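Week 3: Learning from Demonstration, and Some Reasons to Be Careful

Course notes by Solveig Lindholm. Read before Thursday's lab.

The pitch is simple. You don't write code for the task. You show the robot what to do a number of times, record everything, and a model works out how to repeat it. The reading calls this "natural" and "intuitive." Please keep a pencil handy and mark every place where the paper shows that a person found it easy. I found none.

Two ways of showing

By hand (kinesthetic teaching). You take hold of the arm and move it. The arm is set to give way, and the joint angles are logged. You feel contact directly, which helps a lot. But your own hands and sleeves are in the camera view, and they won't be there when the robot runs alone. Most people also move a heavy arm in stiff, slow arcs.

By remote control (teleoperation). You move a handle, a glove or a game controller and the arm follows. The camera view is clean. You usually lose the sense of touch, and there is a delay, so people overshoot, stop, and correct. All of that goes into the data. A model trained on hesitation will hesitate – and it won't know why.

What the numbers hide

The Kasprzak set, which we use all term, has 874 demonstrations of pushing tasks. That sounds like plenty until you look at who made them. Arvid Kvam drove 149 of them in one stretch in January, and you can spot his runs from the path alone: always in from the right, always a pause before contact. Is the model learning to push, or learning Arvid? Last year's group argued about this and did not settle it.

Ask the same thing of any success rate. The Erano policy got 48 good runs on layouts close to its training layouts. Gunnel Strand then turned the board a little and the results fell apart. Her write-up is in the course folder and is better than the original paper.

A table-top pushing setup

Toy shapes are popular for this work. They are cheap, they are easy to tell apart, and a plain rod is enough to move them. They also make a hard problem look tame. "Push the red block to the star" is a fine command until there is more than one red block and more than one star.

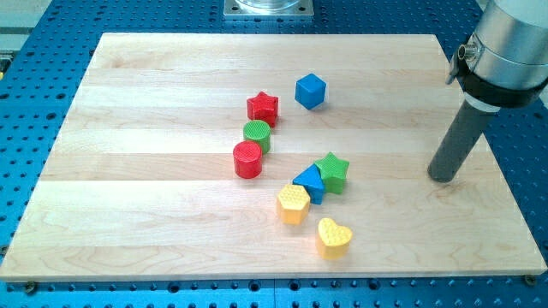 Figure 3.1. Colored blocks on a maple board, with the arm's rod at right, clear of the pieces.

Before the lab, write half a page on the following:

Pick one block in Figure 3.1 and say how you would push it to the far edge of the board. Which other pieces might you disturb?

Write a command for that push that a stranger could not misread. Then swap with your lab partner and try to misread theirs.

Name one thing your hand would know during the push that the log would not contain.

Marit Lindqvist runs the lab session. Bring your half page on paper.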